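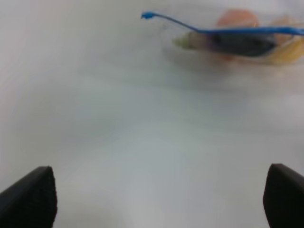 3. Gathering the examples

I'll say at the start that this is the part of the project I enjoyed most, and also the part I got most wrong. When we wrote the plan in February, collecting examples had one line to itself. It ended up eating most of our working days, so it gets a whole section.

3.1 What we count as an example

One example is a single go at a single task, from the moment the operator presses the pedal to the moment they press it again. We store the wrist camera, the joint angles, how wide the gripper is open and a short written instruction. The wrist view in Figure 1 comes from the tabletop set, with the fingers open and a clear container further back on the pale surface, a blue utensil lying across the top of it.

Figure 1. Wrist camera view, tabletop set. Gripper open and holding nothing; clear plastic container with mixed contents at upper right, out of focus.

I like this view because it shows what the model really has to work with. The finger pads are nice and sharp, and everything you'd want to reach for is soft. There's a yellow thing in that container that might be part of a banana, and a dark one that I wouldn't care to name from the picture alone! We thought hard about whether to refocus the camera for distance, and we tried it for a day, but then the pads went mushy at exactly the moment the fingers closed on something. Close focus won. The model can get by with a blob of colour while it's still far away, and it needs the fine detail later on.

Clear containers deserve a word of their own. In the wrist view you get a faint rim, if you're lucky, and the table showing through the walls. Our early examples used solid-coloured tubs (they were what we had in the cupboard), and the first model trained on those treated clear plastic as if it were thin air. So we swapped the tubs over and started again. I'd do that on day one if I had another chance.

3.2 The operators and the rig

We had nine operators across two sites, Barkton and Ledach. The arms were driven with a hand-held leader device from Orkitz, which copies the operator's wrist movements fairly faithfully, though it has a slight stickiness when you turn your palm upwards. You can see that stickiness in the data if you plot it - a tiny pause just before each upward turn - and yes, the trained model copies the pause too. We left it in. Smoothing it out by hand felt like tidying the evidence.

Each operator did three practice sessions that we threw away. After that everything was kept, the good and the bad, with a mark for whether the task got done. I'd argued for keeping only the successes, and I was outvoted, and I'm glad I was. The fumbles where somebody misses, backs off and tries again taught the model more about recovering than anything we'd have thought to stage.

One thing I hadn't expected was how much style people have. Some operators come in high and drop straight down. Others skim along the table like they're sweeping up crumbs. With both in the mix, an early model would sometimes start one way and finish the other, and knock the container on the way past. We didn't want to force everybody into one style, so we added the operator's number as an input during training and fixed it to a single value at test time. It's a crude fix, but the knocking went away.

3.3 Tasks and layouts

There were 19 tasks in the tabletop set. Most were simple fetching and placing: take the utensil off the container, move one piece of fruit to the bare side of the table, put it back. For each task we drew up 18 starting layouts on paper and worked through them in a shuffled order, a different shuffle for each operator. Left to ourselves we all put things in the same comfortable spot, just right of centre, and I was as bad as anyone.

We made the layouts awkward on purpose. Handles stick out over the rim, things lie on top of other things, and the container is often pushed far enough over that the wrist camera catches only part of it. Having part of the container out of view turned out to matter a good deal. When we held those layouts back from training, the model would hover and dither whenever the rim ran out of sight, and putting them back in cured most of it.

3.4 Writing the instructions

The written instructions came last, and they were the dullest job by a long way. Operators typed them straight after each go, in their own words. We asked for plain language and we got it, along with plenty of spelling mistakes and at least four ways of saying "spoon-ish thing". We corrected nothing apart from instructions that named the wrong object. Checking was done with the Michalík viewer, which plays the wrist video beside the typed line and lets you flick between goes with the arrow keys.

If two of us disagreed about what an object was, the instruction was rewritten with its colour and place, such as "the yellow one on the right". That rule settled nearly every argument. It also nudged the wording towards colour, and I suspect the model leans on colour more than it should as a result. We come back to this in Section 5, where the lights are changed and the results get a bit less flattering.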